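Puvano Desktop Set-up Guide
Section 4: Adding or replacing memory
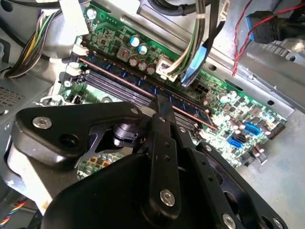

Read the whole section one time before you start. The work is not difficult, but some steps must be done in the right order, and it is easier if you know what comes next.

This section is for the Puvano office desktop in the standard case. If you have the small case (the one that stands under the monitor), please use Section 5, where the side panel and the drive holder are different.

What you need

A Phillips screwdriver, size 2
The new memory modules, still in their packaging
A clean table with good light
A small dish for the screws

Caution: Turn off the computer and pull out the power cord before you open the case. Sleep mode is not the same as off. In sleep mode the memory slots still have power, and a module that is put in or taken out at this moment can be damaged.

4.1 Opening the case

1. Save your work and shut down the computer from the menu.
2. Switch off the power supply at the back, then unplug the power cord.
3. Press the front power button and hold it for a few seconds.
4. Unplug all other cables. If you are not sure where they go back, put a piece of tape with a number on each one.
5. Lay the case on its side, with the removable panel facing up.
6. Remove the screws at the back edge of the panel and put them in the dish.
7. Slide the panel toward the back and lift it away.

Note: On some units the panel is tight the first time. Push with the flat hand near the rear edge. Do not use a knife or a screwdriver to open the gap, it will bend the metal and the panel will not close well afterward.

4.2 Removing the old module

1. Touch a bare metal part of the case before you touch anything inside. Repeat this each time you walk away and come back, especially if there is carpet in the room.
2. Find the memory slots. If a cable lies over them, move it gently to the side. Do not unplug it.
3. Press down the latch at the end of the slot. Some boards have a latch at both ends, and then you must open both.
4. Hold the module by its two short edges and pull it straight up.
5. Put the old module in an antistatic bag. Do not leave it on the table, and do not put it on top of the case.

If you only want to add memory and keep the old module, go directly to 4.3.

4.3 Installing the new module

1. Check the label of the new module against the list in Appendix B. Modules of a different generation do not fit, even if they look almost the same.
2. Hold the module over the slot and compare the notch with the small bridge in the slot. The notch is not in the center, so the module fits only in one direction.
3. Set the module in the slot and press on both ends with your thumbs until the latch closes. You need more force than most people expect – but it should be even on both sides.
4. Look along the slot from the side. The module must stand level. If one end is higher, take it out and begin again.

Caution: Never press a module that is turned the wrong way. The slot can crack, and this kind of damage is not covered by the warranty.

Note: If you install 2 modules, use the slots marked as a pair in the board drawing in Appendix A. The computer will also start with other slots, but it will be slower.

4.4 Closing and first start

1. Check that no screw or tape is left inside.
2. Put the panel back, slide it forward and tighten the screws by hand first.
3. Connect the cables, the power cord last.
4. Turn on the computer. The first start after a memory change can take a few minutes with a dark screen. Please wait and do not press the power button during this time.
5. Open the system page and compare the amount of memory shown with what you have installed.

4.5 If something is wrong

The screen stays dark for more than ten minutes: Turn off, unplug, and seat the modules again as in 4.3.

The computer shows error 232: One module is not recognized. Try each module alone in the first slot to find which one it is.

The amount of memory is too low: One module is probably not fully pressed in. Open the case and check the latches.

For questions about this section, write to the support desk, attention Uzma Usmani, and give the serial number from the label on the back of the case.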